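How to Request a Shared Workspace Through the Bomow Portal

Members of the Clerkovent building may request tables, benches and meeting rooms through Bomow, the online portal managed by the Workevel facilities office. The steps below apply to single requests and to standing requests of up to one month. Requests for outdoor areas are made on a separate form at the front desk.

Before you begin

You will need your member number and the name of the group making the request. New members should allow one working day for their account to become active. A group may hold 2 open requests at one time. If a third is submitted, the portal places it on hold until one of the others has ended or been withdrawn.

Table spaces are listed by floor. Each listing shows the opening hours, the nearest elevator and any limits on noise or food. 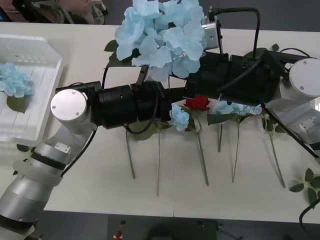

Shared workspace with white table.

Step 1. Sign in

Go to the Bomow home page and select Member Sign-In. If you have forgotten your password, select Reset and follow the message sent to your email address. Accounts are locked after repeated failed attempts and can be reopened only by the facilities office.

Step 2. Choose a space and a time

Select Spaces, then choose a floor. Open times appear in green. Time is offered in half-hour blocks, and the first block of the day starts at 8:00 a.m. Spaces in the Bucur wing are closed on Sunday. Groups that expect over 200 visitors must request the main hall and should call the office before going further.

Step 3. Describe the use

Enter a short statement of purpose. One or two sentences will do. List any items that will be brought in and left on a table between blocks, including flowers, baskets and display pieces. Items not listed may be moved to the storage room at closing time.

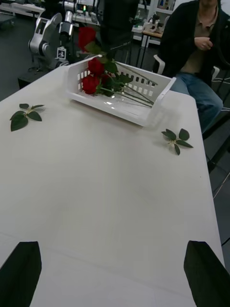
Step 4. Review and submit

Check the date, the space and the contact telephone number. Select Submit. The portal will display a request number - please keep it, as the office cannot search by group name. A reply is normally sent within two working days.

Changing or withdrawing a request

Open My Requests, select the request number and choose Edit or Withdraw. Changes to the time are treated as new requests and lose their place in line. Withdrawals made after noon on the day before use are recorded as late. A member with repeated late withdrawals may be asked to make further requests in person.

Questions about a pending request should be sent through the Messages tab, with the request number in the subject line.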